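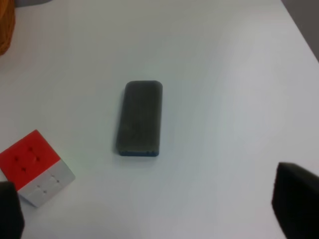
I have been taking Greek lessons for two years now, and I can order coffee, apologize, and tell you that my uncle is a dentist. My uncle is not a dentist. He sold carpet. But "carpet salesman" wasn't in chapter four, and by the time I learned the word for carpet everybody in class had already asked him for advice about their molars.

The class meets at seven in the evening over a bakery called Margaritis, so for ninety minutes we conjugate in a cloud of warm sugar. There are four of us left from the original group. Our teacher is Vasiliki Tsakiris, who taught middle school for most of her life and still has the voice. When she erases a verb from the board she does it slowly, looking at you, so you know whose fault it was.

My mother's side is Greek, which is the reason I give when people ask why I'm doing this at fifty-one. The real reason is that at my cousin Despina's wedding I gave a toast off an index card and wished the couple a long and happy refrigerator. I still don't know how. People clapped. An old man came up afterward and shook my hand for a very long time.

The notebook says I have 453 words. I write each new one down with the date I learned it, and then if I've forgotten it a month later I put a small dot beside it. July has a lot of dots. July looks like somebody sneezed pepper on it. I went back last night and tested myself properly, covering the right-hand column with a gas bill, and got 298, including a few I gave myself because I knew what letter they started with.

What does stick is strange. I have never once forgotten the word for eggplant. I know "customs officer." I cannot for the life of me hang on to "yesterday," so all my stories take place either now or in some general past where the dentist lives.

Rafail, who sits next to me and is learning for his in-laws, says the trick is to talk to yourself in the car. I tried it. I told a red light that it was a beautiful eggplant and drove on feeling pretty fluent.

Anyway, Despina is having the baby christened this fall and I've been asked to say a few words. Vasiliki has read the draft twice. She took out most of the adjectives and one whole paragraph, and next to the last line she wrote "who is this?" It's supposed to be the baby.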